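发件人：Kunden自动化应用中心 开放日工作组
收件人：柔性物体操作交流邮件列表
日期：2018年8月1日
主题：回复：[交流列表] 关于开放日织物整理演示的安排及几点询问

各位列表成员：

来信收悉。现就贵方所提问题及开放日整体安排一并答复如下，并抄送全体成员，以便其他拟参访单位参照。

贵方来信写道：

> 工作组：
> 我单位拟派员参加贵中心本次开放日，重点了解织物抓取与折叠环节。现有以下问题请予答复：
> 一、演示所用布料是否为固定样品，参访人员可否自带布料进行测试？
> 二、1月份内部交流时，演示仅限于已摊平的布料。本次是否包含从散乱状态开始的操作？
> 三、观摩区距工作台较远，能否看清夹爪与布料接触的细节？
> 四、Cendness控制软件的操作记录是否对外提供？
> 此外，我方人员中有两位需使用轮椅，请告知入场路线。
> Wellar纺织后整理研究室

一、关于布料。演示使用中心自备的素色方巾及小幅布片，颜色不一，均无印花。参访单位可自带布料，每单位以4件为限，边长不宜超过桌面可用范围。带有金属配件、拉链或硬质纽扣的织物不予上台。自带布料请于签到时交工作人员登记，演示结束后在原处领回。

二、关于起始状态。本次演示分为两段。第一段由布料随意放置于台面开始，机械臂以两指夹爪捏取布料并提起，再寻找可用的布角或布边；第二段为折叠与叠放。两段之间设有短暂间歇，供讲解及提问。需要说明的是，第一段用时不固定，同一块布往往须多次提起、放下方能找到合适的抓取位置，请各单位在安排行程时预留余量。

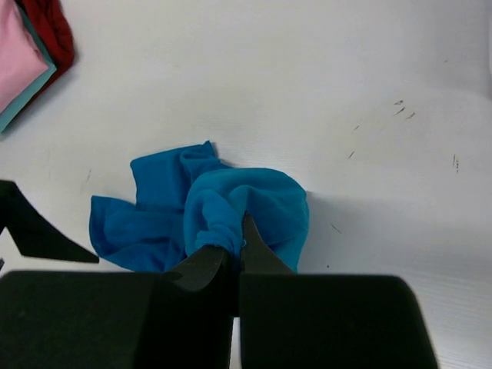 第一段的主要难点在于布料提起后形状随即改变，先前识别到的布角可能被褶皱遮住，或翻至背面。中心目前的做法是每次提起后重新判断，不沿用上一次的结果。该做法速度较慢，但便于参访人员观察每一步的决策过程。讲解人员将在间歇时对失败的抓取一并作出说明，不作剪辑或回避。

三、关于观摩条件。演示厅已在观摩区增设显示屏，同步播放腕部相机画面，可看到夹爪指尖与布料接触的情况。工作台周围设有隔离线，机械臂运行期间任何人员不得越线。如需近距离查看夹爪，可在机械臂停机并由工作人员确认后分批进入，每批不超过11人。

四、关于操作记录。Cendness软件产生的运行日志可供现场查阅，暂不提供拷贝。确有研究需要的单位，可在开放日后以书面形式提出申请，写明用途及所需时段，由中心统一审核后答复。Kerslake夹爪的外形图纸及安装尺寸不在限制之列，可于资料台领取纸质件。

五、关于入场。主楼东侧入口设有坡道，可直达演示厅，全程无台阶。使用轮椅的人员请在回执中注明，工作组将在观摩区前排预留位置。演示厅当日最多可容纳200人，超出部分将按回执先后顺序安排至第二场。停车须凭回执编号，未登记车辆请停放于厂区外。

六、关于拍摄。观摩区内可以拍照，请勿使用闪光灯，以免影响视觉识别。录像须事先征得工作组同意，三脚架及大型支架不得置于通道。

另有成员询问演示之外可否参观布料样品库。样品库现存样品399件，开放日当天仅开放外间陈列部分，内间因重新编目暂不接待。有意查阅内间样品者，请另行预约。

请拟参访单位直接回复本邮件提交回执，内容包括单位名称、人数、自带布料的种类与尺寸，以及是否参加停机后的近距离查看。回执请勿发送至列表公共地址，以免造成其他成员不便。

特此函复。

Kunden自动化应用中心
开放日工作组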